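Which Hand Is Best for a Robot?

By Mwanahawa Urio
4/9/25

Try something for me before you read any further. Put on the thickest winter mittens you own and pick up a coin from the table. Go on, I'll wait!

Hard, right? Now take the mittens off and do it again. Your arm is the same, your eyes are the same, and your brain knows exactly what a coin is. The only thing you changed was the part that touches the coin, and that made all the difference.

Robots have the same problem. A robot arm can be strong and quick and very, very good at stopping in exactly the right spot, but if the thing on the end of it is the wrong shape, it will drop stuff all day long. The thing on the end is called a gripper, and picking the right gripper for a job is a big part of what I do at work. I love it. It's like shopping for shoes, except the shoes have to pick up machine parts.

Pinchers

The kind you see most often has two fingers that slide toward each other. Hold your pointer finger and thumb like a crab claw and you've got it. Pinchers are great for pegs, blocks, and anything with flat sides. They are not so great with a ripe peach, unless somebody has told the robot to squeeze very gently.

Three fingers

Add one more finger and round things get much easier. Try lifting a jar lid from the top with your thumb and one finger, then with your thumb and two fingers. Feel how the lid stops wobbling? The fingers push in from three sides and the lid ends up in the middle.

Suckers

Some grippers have no fingers at all! They have a rubber cup, and a pump pulls the air out from inside it. The air outside then presses the cup and the object together. Suction cups love glass, cardboard boxes, and smooth plastic. They hate holes. Give one a slice of Swiss cheese and see how far it gets.

Squishy ones

Then there are soft grippers, made of bendy rubber. Some of them have fingers that curl up when you blow air into them, a bit like a party horn going the wrong way. They're good for eggs and tomatoes. I have a favorite and it's this kind, but please don't tell the pinchers.

How do you pick a winner?

You have a contest. My friend Emmanuel Owino and I ran one in November for a project called Besine. We had 4 grippers to choose from, and each one got 20 tries at the same job: pick up a part, lift it, hold it still while we counted to 8, and put it back down. If the part fell or turned sideways, the try didn't count.

The tricky bit is keeping it fair. Every gripper gets the same part, in the same place, with the arm moving at the same speed. If I let the pincher go slowly and made the sucker hurry, I wouldn't find out which gripper was better. I'd just find out that I was being mean to the sucker. Scientists call this changing one thing at a time, and you can use it for paper airplanes, too.

My first guess was the sucker, and I was wrong. The part had a bump in the middle, so the cup couldn't sit flat and air kept sneaking in. The three-finger gripper won by a lot. Emmanuel had guessed that one, and he did a little dance.

Practicing inside a computer

Before a real arm moves even a tiny bit, we often try the job in a simulation. It works like a video game: the computer draws the arm and the room and works out how things would move and bump. If the arm whacks the table, nothing breaks, and you press reset. We did 800 pretend tries before our real contest, and some of them were very silly. One sent the part straight through the floor. 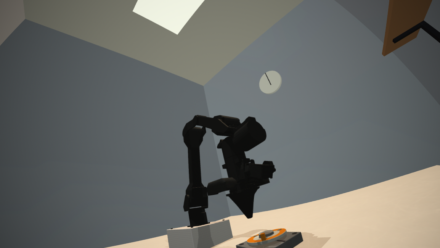 ROBOTS & MACHINES

When I look at a computer scene like this one, I start at the very bottom of the arm. The gripper is pointing down, and there's a gap between its tip and the round orange and gray thing on the plate. It isn't holding anything. A gap is handy, as you can stop there and ask some questions. Is the gripper over the right spot? Will it bump that little orange peg on the way down? Is there a good place to grab?

Which gripper would you pick for a round thing with a peg and a hub sticking up? Look back at the mistake I made with the sucker before you answer.

Your turn

You can run your own gripper contest at the kitchen table. You'll need kitchen tongs, chopsticks, two spoons, and a loop of sticky tape with the sticky side out. For things to pick up, find a grape, a coin, a cotton ball, and a playing card. Give each gripper the same number of tries with each thing and write down how many worked. Make your guesses first and write those down as well (no changing them later, I'm watching you).

The card is harder than it looks.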